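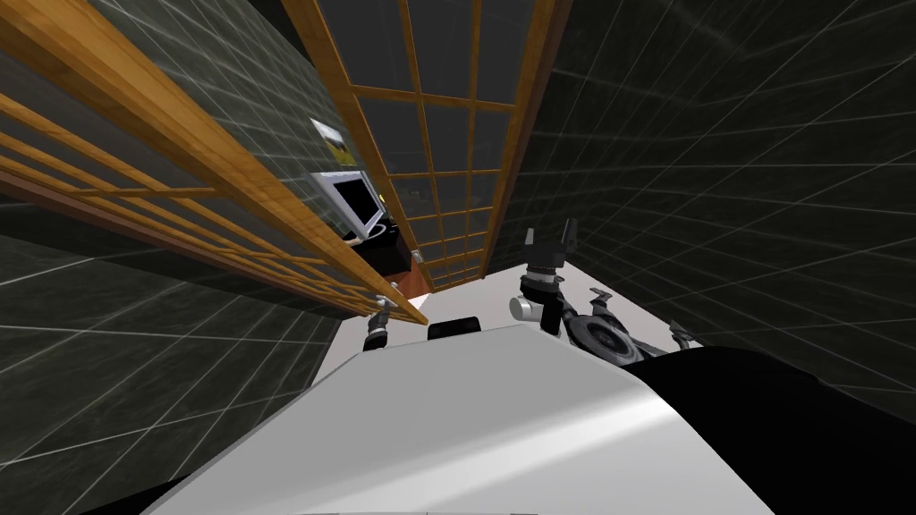

6. Choosing and Setting Up Household Chores

6.1 Before you start

This section covers assigning chores to a Dorkero two-arm robot, first in the simulated room and then in a real one. Finish the joint calibration in Section 5 before going on. If the calibration is more than one month old, run it again.

Read 6.2 even if you have used a Dorkero before. Many support requests come from people who expected the robot to do a chore it can't do yet.

6.2 What the robot can and can't do

The robot does not do housework in the general sense. It does a short list of tasks, each within limits, and it does them slowly. Chores are sorted into three levels.

Level A. Can be left to run with a person elsewhere in the home.
- Picking up single rigid objects from a clear floor
- Moving objects from one shelf to another of similar height
- Closing cabinet doors that have a handle

Level B. A person must be in the room.
- Opening sliding doors and screens
- Loading cups and bowls into a rack
- Wiping a flat desk or counter

Level C. Simulation only. Do not attempt in a real room.
- Folding clothes
- Handling knives, glassware or hot pans
- Anything on stairs
- Dusting picture frames, monitors or other items that can be knocked over

Our test group, led by Yuzuki Tsuchiya, ran 511 floor pickup trials in furnished rooms. The robot finished 398 of them without help. In most of the failed trials the object was dark and low, and the robot closed its fingers too early or too high. A person would do the same job in a few seconds. If you need a chore done quickly or done right every time, do it by hand.

6.3 Setting up the simulated room

1. Open Manivness and select New Room.

2. Choose a base room. The grid-wall rooms load fastest and are a good place to start. The Gemwood set adds wooden screens and cabinets.

3. Place the robot at least 48 inches from the nearest wall. Both arms need room to swing out to the side.

4. Place one object on the floor between the two grippers. Use a plain box for the first run. Add others later.

5. Tilt the head down until the floor in front of the robot is in view. The torso and part of the shoulder will also show. This is normal at steep angles.

6. Select Check Reach. Objects the robot can reach turn green in the object list. If your object stays gray, move the robot, not the object, so that the room still matches your real one.

7. Select Run Chore and pick Floor Pickup.

Note: Shadows are off by default. Turn them on before you trust any result with dark objects. Even, flat light makes the task easier than it will be at home.

Note: Lattice screens slow down the planner. Each opening is treated as a gap that a finger could enter. If planning takes longer than a minute, open the screen's properties and set Collision to Solid Panel. Do not use this setting for the Open Screen chore.

6.4 Moving to a real room

1. Run the chore in simulation until it succeeds ten times in a row.

2. Measure the real room and correct the furniture positions in Manivness. Screens that slide must be set to the position they are in today.

3. Clear loose cables from the floor, including any that hang from a desk.

4. Put the red stop button where you can reach it without passing in front of the robot.

5. Set arm speed to Low.

6. Run the chore once with no object on the floor. Watch both arms through the full motion.

7. Place the object and run the chore again.

CAUTION: The shoulder housings can hide a hand or a small pet from the head camera. Keep children and animals out of the room during all Level B chores.

CAUTION: Do not grip thin wooden slats. The fingers can crack them at any force setting above 2.

6.5 If a chore fails

Error 276 (object lost): The arm has blocked the camera's view of the object. Lower the head a few degrees or switch to the other arm.

Arm stops halfway with no error: Check for a screen or cabinet that has moved since the last scan. Rescan and restart the chore.

Fingers close above the object: The floor height is wrong. Repeat step 2 in Section 5.4.

If the same fault comes back after a restart, save the log and send it to the support desk, attention Tudor Sandu. Include the room file.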